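Boden im kleinen Zimmer: Achteckfliesen mit Einlegern behalten oder raus damit?

Dalal Qaisi
Hallo zusammen! Wir renovieren gerade unser Häuschen in Palcombe und ich bin total verliebt in alte Fliesenmuster. Mein Bruder meint, gemusterter Boden und Steinwand schlagen sich. Was sagt ihr?
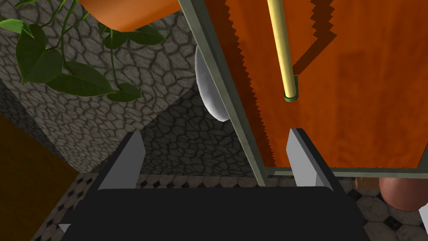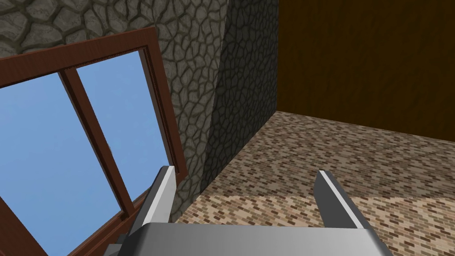
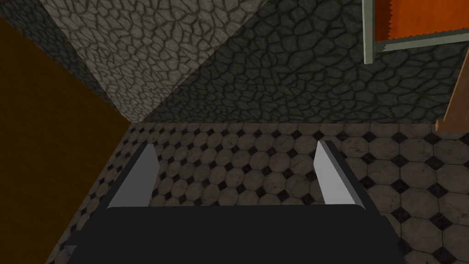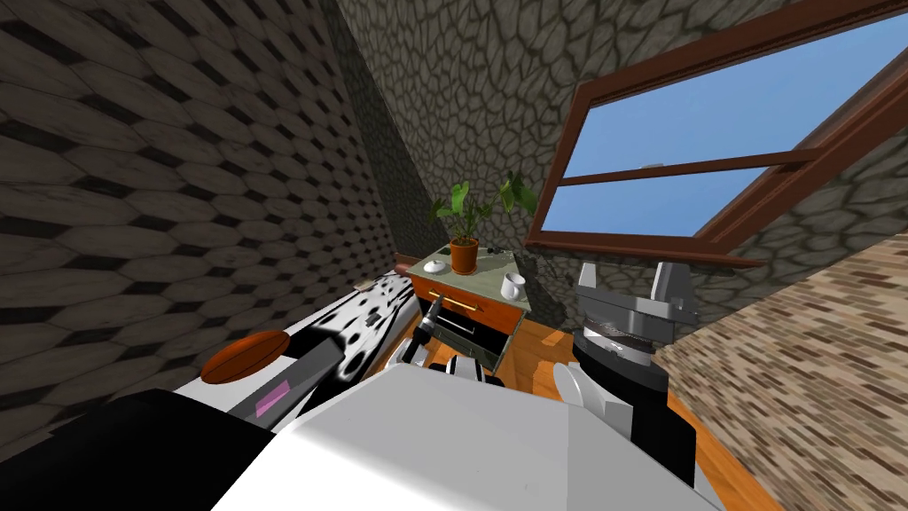
Bei Bistow will man 2.610 Euro für einen neuen Dielenboden, da könnte ich mir lieber ein richtig tolles Bett gönnen! Und womit reinigt man die Fugen, ohne dass sie bröseln?

Alun Pugh
Unbedingt behalten!! Achteck mit Einleger ist ein Klassiker, ich hab das im Flur und freue mich jeden Morgen drüber. Fugen: warmes Wasser, Sodapulver, 15 Minuten einwirken lassen, weiche Bürste, gut nachwischen. Keinen Essigreiniger, der frisst Zementfugen auf. Lose Stellen auskratzen und neu verfugen, ein Sack reicht ewig. Und leg einen einfarbigen Teppich hin, dann wird es auch ruhiger.

Makach478
würde dielen nehmen, fliesen sind im winter kalt

Dalal Qaisi
Danke Alun, Soda steht schon auf dem Zettel! Teppich in Senfgelb, was meinst du?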